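Popular Music and Its Labels
Week 4 handout: Who invents a genre?

Read before the seminar. The set chapter is Pai, "Sorting the Racks", and you should bring your own notes on it.

1. The problem with origin stories

Most genre histories have the same shape. A few people play something odd in a small room, a record gets pressed, a journalist gives it a name, and by chapter three there is a "movement". I would like you to distrust this. The name usually arrives late, and the people it gets attached to often spend years trying to shake it off.

Ask of every origin story: who was telling it, when, and what were they selling? A label's press sheet is a source, but it is a source about the label.

2. Case study: the Jamdale sound

The standard account says that up to 200 bands were working in and near Jamdale in the years when the "sound" was at its height. Bedov repeats this figure and gives no reference for it. Subbarao Suvarna went through the listings in the local papers and found 52 acts that played more than once. Even that includes several with the same drummer and a different name on the poster.

What did they share? Supposedly drone, slow tempos and a "wooden" recorded tone. I have listened to the Fimitz compilation more often than I would wish and I hear two slow songs and a lot of ordinary dance-hall pop.
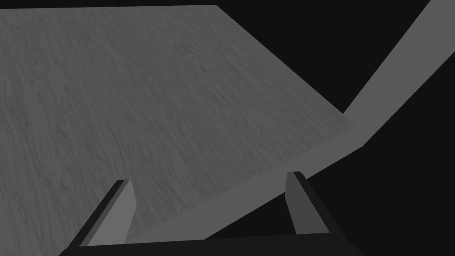 Fig. 1. Wood-grain tabletop, computer render in greys.

The "wooden tone" deserves a closer look. Reviewers used the phrase of records made in at least three studios with different equipment. Suvarna thinks it began in one sleeve note and was copied from there. Pai is kinder and argues that listeners did hear something in common, even if they had been told to. Both may be right, though I lean towards Suvarna.

3. Numbers and what they prove

The first Fimitz single sold 700 copies. Later writers call it "hugely influential". Perhaps it was — small pressings do sometimes travel — but influence has to be shown. A later musician saying so in an interview is weak evidence, especially when the interview was done to promote a reissue.
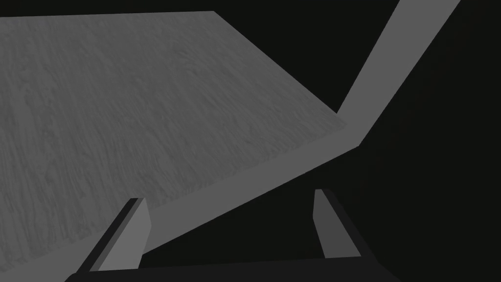
Compare the radio logs. Of the songs from Jamdale that got any airplay at all, 80 per cent were cover versions, and those are the ones missing from the compilation. Someone chose what to leave out. Once the covers are gone the town looks far more original than it can have seemed to anyone listening at the time.

4. For the seminar

Pick a genre name you use without thinking. Find the earliest printed use you can, and note who printed it. Wikipedia will not do, and neither will a streaming playlist.

Then read Pai, pages 52 onwards, against Bedov's introduction. They cite the same March concert and disagree on who was on the bill.

Essay titles go up after the break.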